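How to Make Cold Brew Tea at Home

By Anneliese Teuber
Tue 29 November
Posted in: Kitchen Basics > Drinks
23 shares | 2 comments

Cold brew tea is made by leaving leaves in cold water for several hours and then straining them out. It takes longer than a hot pot but there is hardly any work in it, and the tea comes out softer and less bitter. I make it all year round. In September I switch from green tea to black, but the method is the same.

You will need loose leaf tea or bags, cold water, a fine strainer, and a container with a lid that fits in the fridge door.

1. Choose the container

Glass and clear plastic both work. Old plastic goes cloudy over time and can hold on to the smell of whatever was in it last, so sniff it before you start. If it still smells of squash or coffee, fill it with warm water and a spoonful of bicarbonate of soda, leave it for an hour and rinse well.

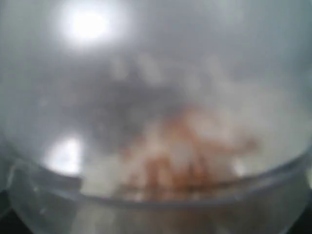

2. Measure the tea

Use two level teaspoons of loose tea for a large mug of water, or one bag. Rolled oolongs are heavier for their size, so start with one and a half. Broken leaf tea, the sort found in most bags, brews faster and can be taken out earlier.

I have used the Kuhlmann black tea and the Flala jasmine for this. The jasmine is strong and needs less time.

3. Add the water

Pour the water over the leaves, put the lid on and turn the container over twice so that no dry clumps are left floating at the top. Filtered water is worth using if your tap water is hard. Hard water leaves a film on the surface and dulls the taste of green tea in particular.
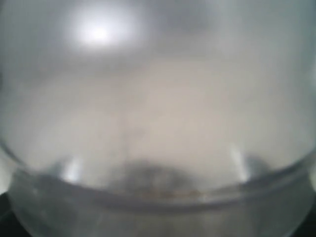
Clear plastic at very close range.

4. Leave it in the fridge

Times vary by type:

Green and white: four to six hours
Oolong: six to eight hours
Black: eight to ten hours
Herbal and fruit: ten hours or overnight

Don't leave it out on the side to speed things up. Taste a spoonful at the shortest time and then decide. If it is weak, give it another hour.

5. Strain and store

Strain into a clean jug or bottle. Don't squeeze the leaves, as this pushes out the bitter part. Drink it within two days. Sugar doesn't dissolve well in cold tea, so make a syrup with 100 g of sugar and 100 ml of hot water, let it cool, and stir in a little at a time.

For iced tea with milk, brew it at double strength. Shake the tea, milk and syrup together with plenty of ice and pour straight away.
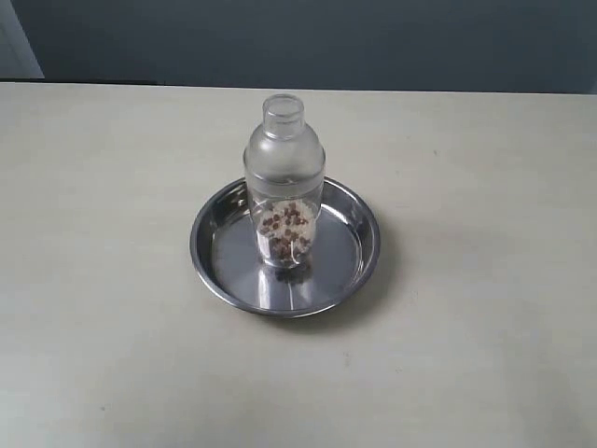
Can I use the same leaves twice?
Oolong and whole leaf green tea will stand a second brew if you start it straight after the first and add two hours. Black tea bags are best thrown away after one.

6. Clean up

Tip the leaves into the compost or the food waste bin. Wash the strainer under a fast tap from the back so the small bits come out of the mesh. Lids with a rubber seal should be taken apart and dried separately. Tea stains on a light worktop come off with a damp cloth and a little bicarbonate of soda, left on for a few minutes and wiped away.

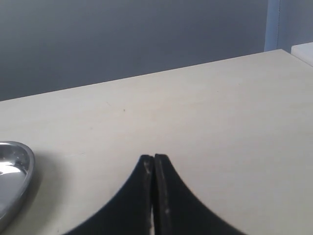
A pale tabletop against a grey wall.

Notes

Mint, sliced cucumber and lemon peel can all go in with the leaves. Add lemon juice at the end, as it turns the tea cloudy if it sits.

2 comments

Mojtaba Yazdani
Tried the oolong at seven hours and it was spot on. The syrup keeps well too.

Sieglinde Reuter
Does this work with rooibos? Mine was very pale after six hours so I have put it back in.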